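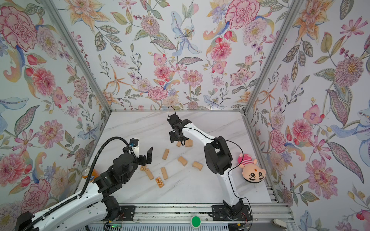

Painted blooms in pink, coral and lilac above a white tabletop.

The Case for Two Languages on the Children's Shelf
Andlow Center for Public Reading
May 14, 2022

Public libraries have long treated books in other languages as a special collection. They are ordered separately, cataloged late, and shelved in a corner that most families never pass. It is the position of this Center that the practice should end, at least in the children's room, and that titles in a family's home language should stand beside the English ones on the same subject.

Our view rests in part on experience in Varnden, where the branch library serves 3222 households. Until January of last year its foreign-language picture books occupied a single case behind the periodicals. A parent looking for a book about farm animals in Vietnamese had first to know that the case existed. The branch now shelves by topic, with a colored band on the spine for language, and its staff report that parents ask for help less often and stay longer.
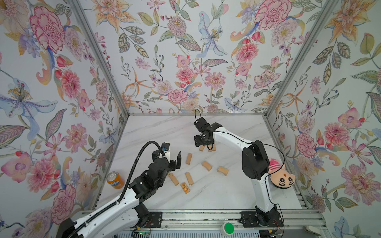
The usual objection concerns order. Catalogers worry that mixed shelving will make titles harder to find, and the concern deserves a serious answer. A branch that changes its shelves without changing its records will create confusion. The records must come first, and they must carry the title in its own script as well as in Roman letters. A reader looking for an author named Triệu should be able to find that name spelled with its marks or without them.

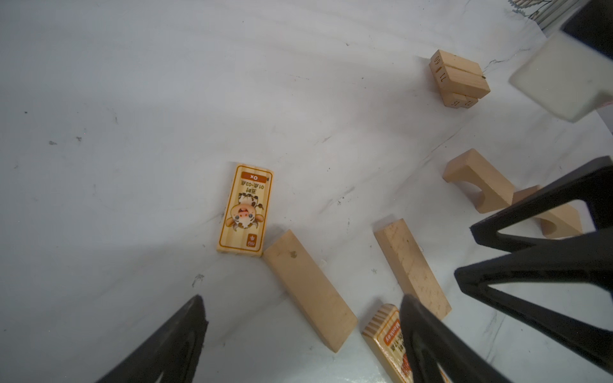
A second objection holds that young children are confused when two languages appear together. We do not find it persuasive. Many common learning materials already combine them, and do so with little fuss. A wooden tile may carry the label "Ox" in white letters at one end and, elsewhere on the same small face, the character 牛 with "niu" printed beneath it. The tile has a cartoon ox as well, and the two lines 丑时 and 01点-03点, which give the traditional name of a part of the night and its hours on the clock. A child may take from it as much or as little as she is ready for, and an adult who reads only one of the languages can still share it with her. Books deserve to be offered in the same spirit.

Cost remains the harder matter. The Center estimates that a branch with 425 affected titles can relabel them for $2000, provided that existing staff do the work. Small branches may need to spread that sum over two budget years — a delay we would regard as acceptable.
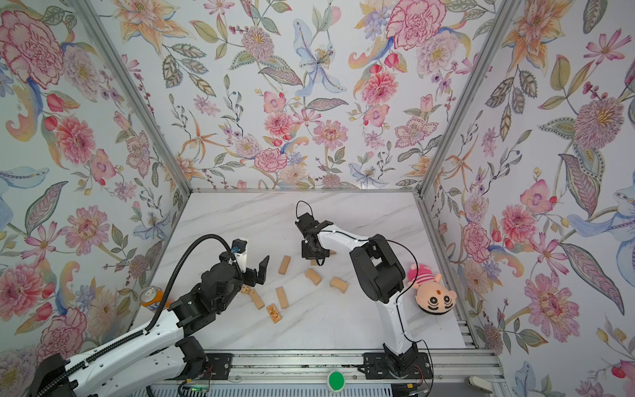 Should a library wait until it owns a large collection before shelving languages together? Waiting is unnecessary. A branch with five such books can place them properly on the day they arrive.

We therefore urge library boards to adopt mixed shelving in children's rooms as a matter of written policy. Practices that depend on the goodwill of one supervisor tend to lapse when that supervisor leaves, and families should not have to learn the room again each time.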